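Thu 15 August

Render box, display output, continued from the June notes.

Swapped the old card out for the Skullier this morning. The old one went through a DVI adapter to reach the wall panel; the new one has HDMI on the bracket, so the adapter is back in the drawer. Card seats fine but the second power lead only just reaches. Pylyp wants the drive cage moved up one slot. Not done yet.

First boot came up at 1024x768 on the wall panel and would not offer anything higher. The desk monitor on the other port was normal. Removed the old driver completely, rebooted, installed the new one, same result. Pulled the EDID from the panel and the block was short -- the extension part was missing. Swapped the long cable for the 2 m one from Oleksandra's bench and got the full mode list at once. The long cable is marked with red tape. Do not put it back in the rack.

1920x1080 at 60 Hz now holds. The picture had a black border on all four sides until I set the overscan slider to 0. The setting does not survive a change of refresh rate and has to be entered again each time. Severino saw the same on the Binley machine and fixed it with a custom mode. I have not tried that. 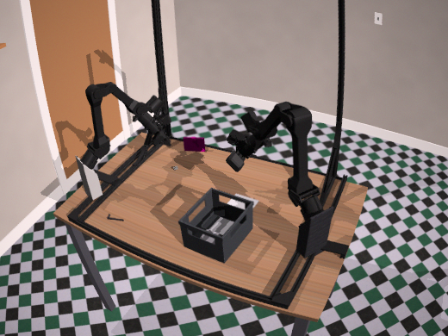 Table view, two arms, checkered floor.

Benchmark, Drunden loop, default settings: 2,219 on the new card, 496 on the old. Left it looping for 300 minutes with the side panel on. No driver resets in the log. Fan noise is noticeable from the next desk once it ramps up, and the stock curve ramps early. Nazar has a flatter curve saved on his machine and will send it over.

Audio over HDMI: device shows up, no sound. The panel may be set to its analog input. Paraskevi has the remote.

Still open:
Drive cage, one slot up.
Custom mode for overscan.
Fan curve from Nazar, then repeat the loop and log temperatures.
Label the power leads -- both say PCIE2 at the moment.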